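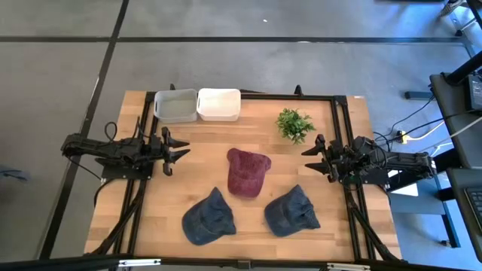

**SESECK, September.** The Tavimton Hat Library opens its doors this month, and anyone who has ever stood at a trailhead squinting into the sun will be glad to hear it. The idea is simple: you borrow a hat the way you'd borrow a book, wear it for up to two weeks, and bring it back. The opening collection holds 300 hats, from wide straw gardening brims to wool winter caps with ear flaps. Baseball caps, like the three on the wooden tabletop, are expected to go out the door fastest, and the library has set aside a whole wall for them.

The project started with Agnes Forsyth, a retired school nurse who spent years sending children back out to recess with sunburned ears. She began keeping spare hats in a drawer, and then in two drawers, and then in her garage.

"People kept leaving them with me," said Forsyth. "Good hats, hardly worn! I'd wash them, fix a strap if it needed fixing, and hand them to the next kid. After a while the grown-ups started asking too."

The library fills the old shoe store on Camenzind Street, next to the post office. Local hat makers Skellelier have cleaned, steamed and reshaped every hat in the collection, and will keep doing so between loans. Head milliner Dénes Kun is also teaching a free evening class on hat care, with room for 10 people at a time. The first one covers sweatbands, bent brims and what to do about a cap that has been through the dryer (more can be saved than you'd think).

Finding the right hat takes a bit of trying on, and staff are happy to help. Fit comes first, then the shape of the brim, then color. A soft hat with a curved brim, like the maroon one lying near the center of the table, suits people who want some shade but need to fold the thing into a coat pocket later. Stiffer styles hold up better in wind and have their own shelf near the window.

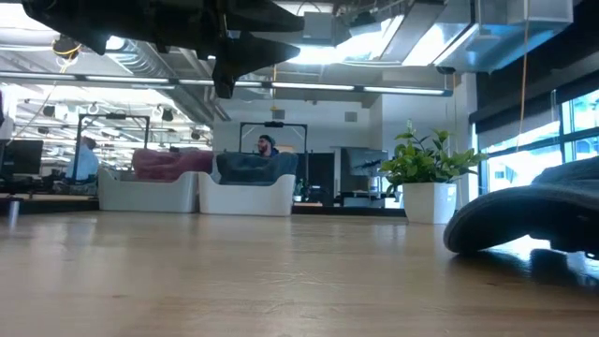
Borrowing is free with a Tavimton library card. Adults may take out 2 hats at once, and families can take up to 5. There are no late fees, though a friendly reminder will come by text or postcard. Lost hats can be replaced with any clean hat in good shape, whether that's a gray fabric one with a rounded shape like the hat-shaped one on the light wood here or something much louder.

"I'm hoping for louder," said Ngozi Oyelaran, who manages the collection. "We have plenty of gray and navy. If you have a purple sun hat you never wear, please come and see me."

The hat library is open from 10 a.m., with late hours on class evenings. Donations are accepted at the front desk during opening hours. Hard hats and bike helmets can't be accepted.

**Press contact:** Chidubem Nwachukwu, Tavimton Hat Library, Camenzind Street, Seseck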